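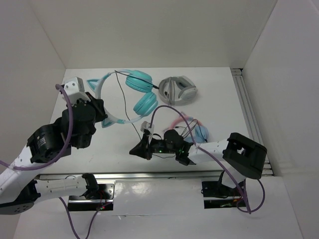 Page 13

Slide 13 – the bimanual cell. Both arms share the front rail. Tabletop holds three headphones; the teal pair has its band open, with the left gripper at the edge of it and the right one just below.

Point out the cable. A thin cord lying across the workspace is where remote control beats scripted motion. The operator steers around it by eye.

Numbers: 688 demonstrations, 90 of them discarded. Mean length about 40 seconds. Nadège Hamel ran the first 3 sessions by hand-guiding, then moved to leader arms.

Pause for questions on latency. Next slide – Ternov grasp results.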